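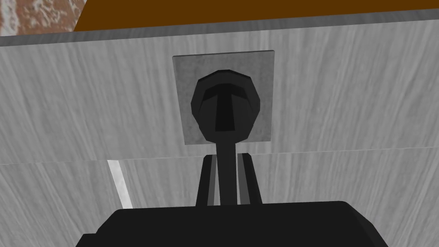
**pepperbush**
*Moderator, Simulation & Manipulation board*

Thu 24 January

Hi all, and a belated happy new year! I promised in the Zultinley thread that I'd put our drawer-and-door rules somewhere people can argue with them properly, so here we go. We've been using these at Hedden for kitchen tasks in sim, and I'd love to see the board settle on something close before the March round of shared runs.

1. Stop with the fingers either side of the handle and a gap on both sides, like the pose up top, and log that pose before you close.
2. Centre on the part you're going to hold. With a knob and a stem like this one, that means the stem.
3. Any contact with the drawer front before closing counts as a failed approach, even if the drawer opens beautifully afterwards.
4. Save a view from the gripper side at the stop.

Rule 3 is the one I get grumpy letters about. We went back over 419 old runs with it and 108 of them changed from pass to fail, which was a bit of a sad afternoon, but I do think the numbers are more use to us now.

---

**saltbush_servo**

Lovely write-up, thank you. I'm with you on 1, 2 and 4, but 3 seems awfully harsh to me. A light brush against a cupboard door is something I do myself every morning looking for the coffee! Couldn't we set a force limit and let the gentle ones through?

---

**mudlark**

> Couldn't we set a force limit

We tried that on the Dalgleish scenes and I wouldn't go back. The contact forces moved about whenever somebody changed the time step, so the same run would pass on one machine and fail on another, and then you've got a week of emails. A plain yes or no is much kinder on everybody, even if it stings at first.

---

**saltbush_servo**

Fair enough, though I'd call that an argument for fixing the time step. Put it in the rules, then set the limit. I'd still like to see both figures reported.

---

**pepperbush**
*Moderator, Simulation & Manipulation board*

I could live with both being reported, so long as the strict one goes first. I'll add a line about stating your time step too, that's a good catch.

---

**gumnut93**

Newish here, so sorry if this is covered elsewhere. Does the gap in rule 1 have to be even on both sides? I'm on the Lirnell controller and mine always stops a little closer on the left.

---

**mudlark**

Doesn't need to be even, no, just clear on both sides. If it's always the same side, though, I'd have a look at your tool offset before you collect much more. Mine was out by 2 mm for ages and I blamed the controller the whole time.

---

**gumnut93**

Oh, that's very possible! Will check tonight and report back.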